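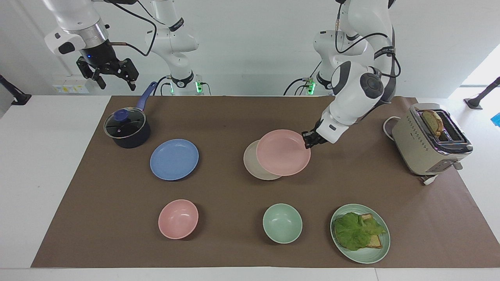 Tips for recording kitchen tasks at the bench

These notes are for anyone taking a turn at recording breakfast and washing-up tasks for the Tiltia set. Most of them come from Oluwaseun Chukwu, who did the first 200 runs, and a few from me.

Before you start

Put down brown paper and tape it at the corners. Plates slide less on it than on the bare table and crumbs can be shaken off in one go. Change it when it tears or gets greasy. Tape over a crease if you must, but a plate rim will catch on it sooner or later.

Use plates and bowls in different plain colours. When you write the instruction for a run, "move the pink plate" is clear and "move the second plate" is not.

Choose plates with a raised rim. Flat ones lie too close to the paper for the fingers to get under. If you have to use a flat plate, rest it on another so that one side stands proud.

Handling things

Lift a plate by the side nearest the arm you are using, and let it tilt a little before you raise it. A quick straight lift drags whatever is underneath.

Turn pan handles towards the arm that will take them. Do the lid as a separate step and put it down knob up.

Toast is harder than crockery. Day-old sliced bread keeps its shape best. Close the gripper slowly and stop as soon as the slice moves with it. Replace slices that have gone ragged at the crust.

Lettuce wilts under the lights. Keep spare leaves in a damp tea towel and swap them every hour, more often in July.

Run the toaster flex behind it and clear of both elbows. We leave the toaster unplugged for all placing tasks.

Recording

Move everything between runs, even if only by a hand's width. Giorgia Gentile went through one batch of 53 and found the bowls in the same spot in all of them, and we had to do that batch again.

Keep a fumble if you recovered from it. Bin the run if you had to reach in with your own hand.

Pause for a second at the start and end with the grippers open. It makes trimming much easier.

Write the label straight after the run. The target is 600 good ones and we have 169 so far, so please don't leave a pile of unlabelled runs for the next person.

Clearing up

Wash the plates by hand and dry them fully. Empty the crumb tray. Fold the paper inwards before you lift it.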